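Trunia Desk Rate Alert Box

Price: $60
Ships from our Clulodberg warehouse

If you trade currencies from home, you already own a screen that tells you the rate. You probably own several, and one of them is in the bathroom. The Trunia is for people who would like to look at the rate less often and still hear when it gets somewhere interesting.

Set a pair, set a level, go and make lunch. When the price touches your level, the box chimes and the display shows the pair, the level and the time it was hit. It will not tell you what to do next. We tried a prototype that did, and it lost money with great confidence.

The box holds up to 8 alerts across 4 pairs. All the majors are included, along with a decent list of crosses and a few exotics for customers who find the majors too relaxing. You can set alerts by price or by percentage move from the daily open.
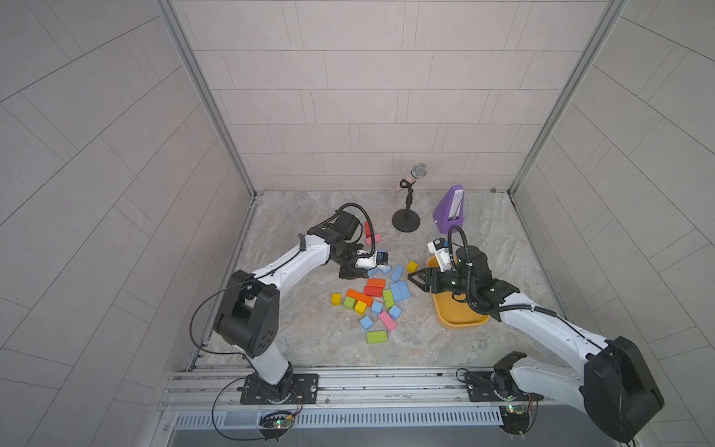
Rates come through the Priltel feed, and the first year is in the price. After that you can renew or plug in your own feed if your broker offers one in the Etim format. Check before you buy. Brokers tend to describe their data feeds the way hotels describe sea views.

The December firmware update added quiet hours, so a thin overnight market no longer has to wake the whole house. It also fixed the bug that chimed twice on every yen pair. A few of you wrote in to say you had grown fond of that. It is still fixed.

In the box: alert unit, USB power cable, wall plug, quick start card. No stickers.

Please note
The Trunia does not place orders, and there is no button on it that can be persuaded to. Prices shown are indicative and may differ from your broker's, usually in your broker's favor. Leveraged currency trading can lose you more than a desk gadget ever will.

Returns accepted within 60 days in working order. Losing trades are not a fault covered by the warranty.

Item no. 2533
Page updated Thu 1 February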